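Cell 2, Thibodeau site: progress report for November
To: Merkska equipment fund

The gripper has now run 450 cycles since the new finger pads went on. Noletix rates the pads for 2000. I would not plan the budget around that figure yet. The previous set carried the same rating and we pulled it well short.

The Cloltorell calibration routine was run every Friday before the first shift. It reports a pass each time. It also reported a pass in the week we had 29 dropped parts, so I have stopped treating the result as proof of much. We now check the finger gap by hand with the arm parked low over the table and the fingers open. 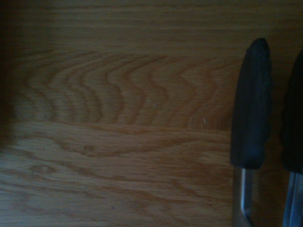

Spending is under plan, mostly through work not done. The spare finger set has been quoted but not ordered. The supplier wants a minimum of 8 sets, and I can't justify that on what we know about wear.

Still open: the wrist cable clamp, which has been retightened twice, and the supplier's claim that a firmware update will cure the drops. We have asked for test data and received a brochure. The update stays off the cell until the data arrives.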